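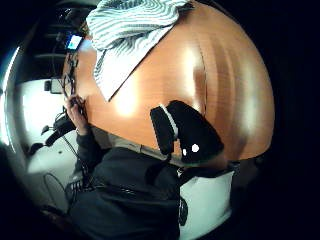
**Speaker notes: Household chores and the machine, where we stand**
Skekela Institute, November members' session. Speaker: Petronella Kekana. Running time 40 minutes, questions included.

## Opening (4 min)

Good afternoon, and thank you to Themba Ngubane for the introduction.

The question put to us by the members was a plain one: can a machine do the chores yet? Our answer today is "some of them, some of the time, with a person in the building." I will spend the rest of the session on what that means for those of you who must decide whether to buy.

*Pause. Ask for a show of hands: who has run a trial in the past year?*

## What we tested (8 min)

- The review covered 2780 attempts at ordinary tasks in furnished apartments and in one small repair shop, Oltmanns.
- There were 54 tasks on the list. Jintana Phuthong drew it up after interviews with cleaning staff and shop hands.
- An attempt counted as complete only if a staff member would have left the result alone. Partial credit was not given.

Members have asked why we did not use the vendors' own scoring. The Doten and Trorklow systems are scored differently by their makers, and the results could not have been set side by side.

## Cloth on furniture (10 min)

Spend time here. It is the part of the work that visitors underestimate.

A cloth draped over a polished wooden top looks like a simple item. For a machine it presents several difficulties at once. The cloth has no fixed shape. A folded corner may be one layer or two. Stripes bend wherever the fabric bends, so a system that looks for straight edges can mistake a ripple for a hem. A glossy finish throws back bright spots, and these shift as the camera moves.

Loose cables near the same surface raise the stakes. A person gathers them in one hand and carries on. Our test systems stopped and asked for help in 567 attempts, and cables were the reason most often logged.

*If asked about dusting: the arm can wipe a bare, flat top to an acceptable standard. Clearing the top first remains the problem.*

## Shop-floor results (7 min)

Oltmanns gave better results than the apartments. Bins stay in the same place, and parts are rigid. Sweeping and returning hand tools were both dependable by the end of the review. Coiling extension cords was not.

Nandi Mofokeng will take detailed questions on the shop data. Please refer them to her.

## Guidance for members (6 min)

1. Write down the chore in full, including the clearing and the putting back.
2. Ask the vendor to show it in your own rooms, with your own linens and your own lighting.
3. Budget for a staff member's time during the trial. Do not assume hours will be saved in the first season.
4. Keep a log of every stop, however short.

## Questions (5 min)

Izzati Wuisan has the microphone. Likely topics are insurance, noise, and work near children. On insurance, say only that the institute has taken no position.

The full task list is at the registration desk.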